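Lahtinen coupe returns to the road after rebuild in Grurdale

Tue 18 April

A Lahtinen coupe that had been off the road for 30 years is licensed and running again in Grurdale. Owner Geert Willems drove it out of the Merbridge workshop last week and took the long way home, past the reservoir and back through town.

Willems bought the car as a shell with two boxes of parts and no engine. The seller had started taking it apart for paint and never got any further. Rust had gone through both sills and most of the trunk floor, and one of the rear wheel arches had been patched with filler and chicken wire.

"I knew it was bad," Willems said. "I didn't know about the chicken wire until the paint came off."

Ozan Ertürk did most of the metalwork at Merbridge. He cut out the sills and made new ones by hand, using the better side as a pattern for the other. The trunk floor came from a donor car that was too far gone to save. Doors, hood and front fenders are the originals.

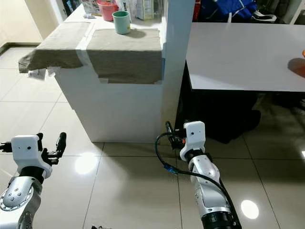

Engine and running gear

The engine is a 985 cc four-cylinder, the same type the car left the factory with, but from a later model. It was found with a seized water pump and two cracked pistons. Femi Olaniyan rebuilt it over the winter with new pistons, bearings and valve guides, and the first start was in February.

It ran for less than a minute. A fuel line had perished on the inside, where it could not be seen, and bits of rubber had blocked the carburetor. All the lines were replaced and the tank was taken out and cleaned a second time.

The gearbox is original apart from the second-gear synchro. Willems kept the drum brakes at the rear but switched the front to discs from a later Lahtinen sedan, which bolt on with a small bracket. He also fitted an alternator in place of the generator. Those are the only changes to the mechanical side, and the old parts have been kept in case a future owner wants them back.

Paint and interior

The color is a dark green matched to a patch found behind the dashboard. Yiğit Başaran sprayed the body in one weekend after 10 days of sanding and primer work — the roof had to be done again when dust got into the clear coat. 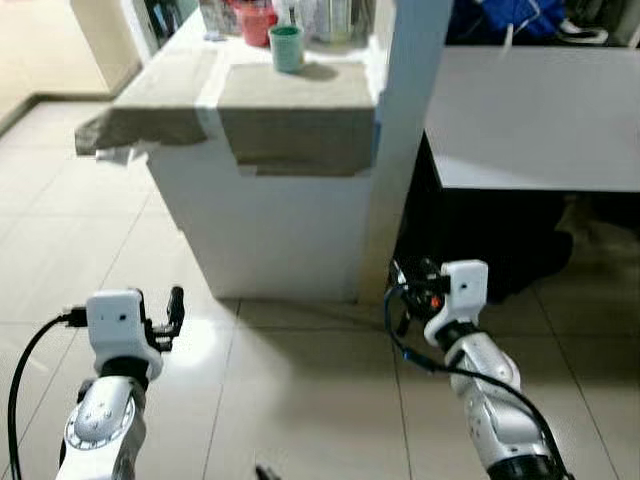 Inside, the front seats have been covered in tan vinyl close to the factory material. The rear bench was in good enough shape to be cleaned and left alone. The carpet is new. The radio is correct for the year but does not work, and Willems says he has no plans to fix it.

One job is left. The chrome on the rear bumper is pitted and the plating shop has a waiting list, so the car will wear it as it is through the summer.

Willems will bring the coupe to the spring meet in Grurdale next month, where it will be parked with the other small-engine cars near the east gate. Alper Kılıçarslan, who runs the meet, said entries are still open for cars and motorcycles. Owners can sign up at the gate before 10 on the day. Parking for visitors is on the north field.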